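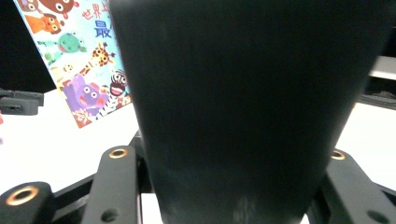 From: Hannelore Kofler
To: gripper-users list
Subject: Re: Branow hand-held kit, worth buying for a second station?

On the Branow kit, Nazareno Russo wrote:

> We are looking at the Branow hand-held gripper kit for a second
> collection station in Jullville. The quote is 1289 per unit with the
> camera mount and without the camera. Before I sign anything I would
> like to hear from people who have had one on a table for longer than
> a demo. Three questions:
>
> How do the printed fingers hold up, and are the threaded inserts
> worth the extra over the self-tapping version?
>
> Does a large object in the grip leave enough background for
> tracking? Our list is mostly household items, several of them dark.
>
> Is the spare parts service any good? Bratu quoted us a similar kit
> for less but would not commit to a delivery time on fingers.
>
> Nazareno

Nazareno,

We have 2 of these kits in Brernent, both the version with brass inserts. The older one has logged 28 hours of recording. Answers in your order.

Fingers. Black printed parts, rounded at the tip, with an insert set into the end. We have cracked one finger, at the lower hole, after the tool was dropped on a concrete floor. No insert has pulled out. One came loose and turned with the screw; I reseated it with a soldering iron and it has held. If you plan to swap fingertips at all, take the inserts. Self-tapping screws in printed plastic are good for a handful of changes and we change tips most weeks. Check the screws on the mounting bracket when the kit arrives. Ours were under-tightened on both units, which shows up later as a slow drift in the calibration and takes a while to find.

Large dark objects. This is the weak point, and the data sheet doesn't cover it. With a matte black object of any size between the fingers, most of the view goes to a surface with nothing on it for the tracker to use. What remains is a strip on each side. If the strip is plain white table, tracking gets poor. We now keep something with a lot of print and color standing behind the work area. A children's picture book does well: large characters, strong outlines, many corners. Fengying Tang tried printed marker sheets first and they were better on paper, but they curl and people put things on top of them.

With the book in place we lost 2 episodes out of 211 in the last batch. I don't have a clean figure for the same objects without it, so treat that as a single data point. Exposure also matters. Black fingers and a black object against a white tabletop will push auto exposure around as the tool moves. Lock it before you start. The Branow software has the setting under the camera tab, but it resets when the camera is unplugged - a bug I reported in February and which is still open.

Spare parts. Fair. The replacement finger came as a left and right pair, as they don't sell singles. They also sent the print files when I asked, so we could have made our own. Get that in writing with the order. I have no experience with the Bratu kit. Beat Wyss had one on loan and may want to comment on the delivery question.

For a second station with mostly household items I would buy it again at that price, with inserts and one spare pair of fingers. I would not pay for the on-site setup day. Notburga Haslinger did ours from the manual in an afternoon, including calibration, and her notes are in the list archive under "Branow first setup".

Hannelore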